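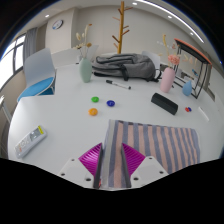
Fig. 23. Round table before clearing, striped towel at the near edge.

Section 4: Clearing and resetting the round table

The round table in the Hemthorpe flat is meant for eating at. Guests and residents alike use it as a shelf with legs. Follow the steps below before every changeover, and whenever you can no longer find a place for a cup.

Before you start

You will need the small parts tin (kitchen drawer, marked Kasidard), a damp cloth and a dry one. Lift things off the table. Do not slide them, as the white top has been in service since 1996 and remembers everything.

4.1 Clearing

1. Take the backpack off first. It is the largest item and will hide at least one smaller one. Fasten any hanging buckle and put the bag on the hall hook.

2. Fold the towel lengthways, then in half, keeping the stripes parallel if you care about that sort of thing. Meriem Radwan does, and she checks.

3. Return the remote control to its wall holder, buttons facing out.

4. Put the marker and the eraser on the whiteboard ledge. Press the marker cap until it clicks.

5. Collect the round magnets and put them straight on the whiteboard, top left corner. Green, dark blue and orange all do the same job, whatever the last guest's colour system may have been.

6. Put anything the size of a bead in the small parts tin. Do not throw it away – it will belong to something expensive.

CAUTION: Magnets and other small pieces must not be left within reach of young children. If you drop one, find it before you carry on.

4.2 Wiping down

1. Move the pink vase and the green vase to the sideboard, one at a time, both hands. The dried flowers shed if hurried.

2. Wipe from the middle outwards with the damp cloth, then dry.

3. Put both vases back towards the rear of the table.

NOTE: Dried flowers do not need water. This note was added in August, after Mostafa Bouazza watered them.

4.3 If the table will not stay clear

Items left for more than a day go in the Benmoussa box under the stairs. Owners have 70 days to claim them. For a replacement tabletop, quote part 2109 when ordering from Preton, and allow for a long wait.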